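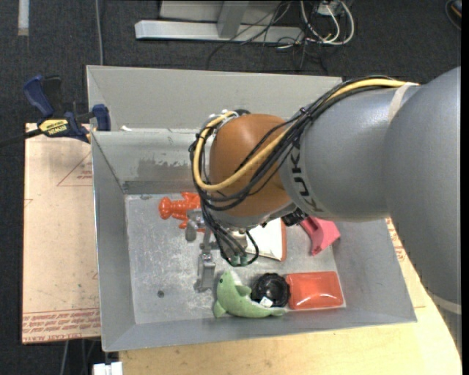 By Wiesława Wasilewska, Trestus Press Office
Feb 28, 2024

Trestus Opens Mixed-Bin Program for Secondhand Toys and Household Odds and Ends

Trestus is opening its Mixed-Bin program to schools, daycares and families across the region, and we could not be happier to get it going! Starting this week, anyone with a closet full of outgrown toys and stray household items can hand them over in one load, with no sorting at home.

The idea grew out of a trial last August, when 11 daycares sent us whatever they had (and they had a lot). We took in 443 items over the course of the trial, and 300 of them went on to new homes through our partner shop, Listura. The rest were set aside for parts or recycling.

A typical bin is a cheerful jumble. A bright orange-red plastic lobster, claws and all, shares the scuffed gray floor with a green plush dolphin that has a light belly and a curved tail. Next to the dolphin are a round black piece with a ridged rim and an orange-red rubber pad with rounded corners, and there's something pink and plastic in there too. Hard things, soft things, flat things, all in together, and that's just how we like them to come in.

"People put off giving things away because they think they have to make neat piles first," said Wiesława Wasilewska, who runs the program. "Please don't. Bring the plush and the plastic and the kitchen drawer leftovers in the same bag, and we'll take it from there. I love opening those bags."

Once an item has been picked out, it goes to one of four shelves: plush, hard toys, kitchen and table, or everything else. Plush toys are washed and checked for loose seams. Hard toys are wiped down and looked over for cracks and sharp edges. Sets that have been split up wait on the Michalski shelf, named for the family who gave us our first box of puzzle pieces, in case the missing parts show up later (they do, more often than you'd think).

Cleaned items go out in Valta boxes, our stackable packs for classrooms and playrooms. Each one holds a mix of soft and hard toys for the same age group, and 459 boxes are planned for the first season. Teachers can ask for a theme, and sea animals are already a favorite.

The program accepts plush and plastic toys, rubber mats, cups, lids, plates and small games. Please leave out glass, batteries and anything with a broken edge. Bags and open boxes are both fine.

Drop-off is at the Trestus side entrance during regular opening hours. Schools and daycares with larger loads can arrange a pickup through the front desk.

Press contact: Wiesława Wasilewska, Trestus Press Office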